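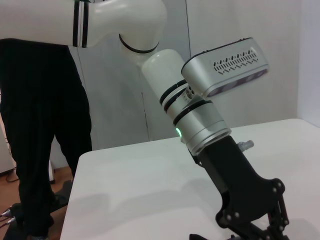 Wyn Ellis
@wynellis_bowen
11 December 2023

Notes on living with a white table, after a full term of it in the Bowen workroom. Several people asked which cleaner we use. The cleaner is the least interesting part, so it comes late in the thread.

Start with color. White tops are sold as if there were one white. Ours reads as a light gray-white under the room lights and goes slightly yellow next to printer paper. If you are matching a second table to a first, take a sheet of the same paper to both and compare each to the paper.

Do the comparison at the hour you use the room. I did mine at lunch and had to repeat it after dark. The two results disagreed enough that I threw out the first set.

Lighting matters more than the finish. A single bare fixture over a white surface gives a hard shadow at the edge of your hands and a bright patch you end up avoiding. Diffuse light gives you one soft gray shadow and you can read a pencil line through it.

We put diffusers over both ceiling fixtures in February. Cheap ones, cut to size with a utility knife. Score twice, then snap over a straight edge. Score once and the snap wanders.

Corners. Get rounded ones. Our old table had square corners and everyone in the room had a bruise at the same height on the same leg. The old table is now at Mali Lewis's place with her sewing machine on it, pushed into a corner where it can't reach anyone.

A rounded corner is also easier to wipe. On a square corner the cloth folds over and leaves a triangle of whatever you were wiping.

Clearance: we have 83 cm between the long side and the shelving. One person can pass behind another if neither is carrying a box. I would take more if the room had it.

Height: 71 cm. Fine seated, low for standing work. Eleri Sayce stands at it all day and uses a riser for anything that takes more than a few minutes. She is the tallest of us, so weigh that accordingly.

Level. Do not trust the floor. Ours drops 2 cm from the door to the window, and a bare white top makes it obvious the moment you put down anything round.

Order of work for leveling: find the highest foot and leave it alone. Bring the foot diagonal to it up next. Then the other two, a half turn each, alternating. Check along both diagonals with a long level. Along the sides only is not enough, a twisted top can pass on all four.

Then load it with what it normally carries, wait overnight, and check again. Ours needed another half turn at one foot. It has held since.

Feet: Grorkulico felt pads, the screw-on kind. The stick-on ones creep sideways when the table gets nudged and you find them a month later on somebody's shoe.

Cleaning. A white top shows graphite, coffee, marker and gray scuffs from the undersides of things. Four different problems. People use one spray on all of them and then complain about the spray.

Graphite: dry first. White vinyl eraser, light pressure, brush off the crumbs, then a damp cloth. Wet it first and you have a gray wash to chase across the whole top.

Coffee: warm water and a drop of dish soap. If it has been there overnight, lay the wet cloth on it for a few minutes and go do something else.

Permanent marker: draw over it with dry-erase marker and wipe while wet. Works on our top. Whatever remains gets isopropyl on a cotton pad. Test somewhere out of sight, because I have seen alcohol dull a painted top and there is no undoing that.

Gray scuffs: these are mostly rubber and plastic left behind by feet and bases. Melamine sponge, damp, very light. It is an abrasive. On a glossy finish it will leave a matte spot, and the matte spot then picks up dirt faster than the area next to it.

The spray we keep on the shelf is Fundero, for the weekly wipe only. It leaves less streaking than the one before it. I have no opinion on the scent – Prys Edwards has several.

Cloths: microfiber, washed without fabric softener. Softener leaves a film on the cloth and then on the table, and under low light the film shows as arcs following the reach of your arm.

Wipe in straight overlapping passes along the length, turning the cloth at each end. Finish with a dry one. Most of the streaks I get asked about are from skipping the dry cloth.

Edges. Run a fingertip along the underside of the edge every so often. Drips travel there and dry. Seo-ah Ahn found a line of old glue under ours that had been catching sleeves for weeks.

House rule, taped to the shelf: nothing gets left on the table at the end of the day unless it has a name and a date on it. Unlabeled items go in the gray bin by the door. The bin gets emptied when it is full, which has been a better deadline than any we tried to set.

Second house rule: cutting happens on a mat. A single blade line on a white top fills with graphite and stays visible from the doorway. We have one. I know its length and I am not going to post it.

Cost to date, excluding the table: 100 for diffusers, pads, cloths and a decent level. The level was most of it. Borrow one if you can, you need it for two evenings.

Question from the replies on whether I would buy white again. For small parts and paper, yes. For a room where people mostly eat, no, get a mid-gray and skip half of this thread.

Another one, on covering the top with a clear sheet. We tried a Luken desk sheet for a while. Crumbs got under it, air got under it, and it curled at the rounded corners where there was nothing to hold it down. It now lines a drawer.

Correction to the leveling post: a half turn is for our feet, which have a fine thread. On a coarse thread go a quarter turn and check more often. Thanks to Prys, who stripped one finding out.

Replies are open until tonight. If you are asking about a stain, say what made it and how long it sat there.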